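Clear the Table Before You Go to Bed

Of all the surfaces in a home, the living room table does the most work and gets the least respect. People wipe the kitchen counter every night because food goes on it. The big table in front of the couch gets whatever was in your hand when you sat down.

I think it should be cleared every evening, and I think the job should take 10 minutes at most. I have held to this since June, when I gave away a Brorkotik storage bench I had bought for 476 dollars to solve the problem. It didn't solve it. Wrappers don't belong in storage, and neither do socks.

A glass top makes the case stronger. Plenty of families slide a map or a school chart under the glass so the kids will look at it — a good idea, and a wasted one if the thing is covered in bags. Glass also shows every crumb.

My order is trash first, then laundry, then whatever is left. Soft packaging goes before anything else because it takes up the most room for the least value.

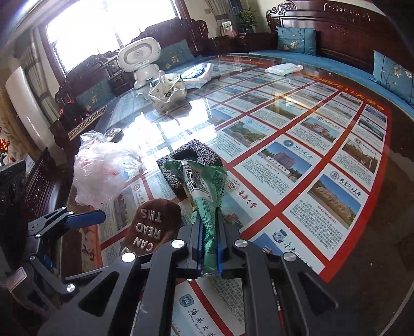

A green wrapper, a brown sock and a few plastic bags make a big table look far worse than it is. Start with the wrapper and the rest goes quickly.

One reader in Drillisau wrote that a table with nothing on it belongs in a furniture store, and that a family of five should be allowed to leave a bag of snacks out overnight. I would allow the snacks if the bag is closed. The sock still has to go.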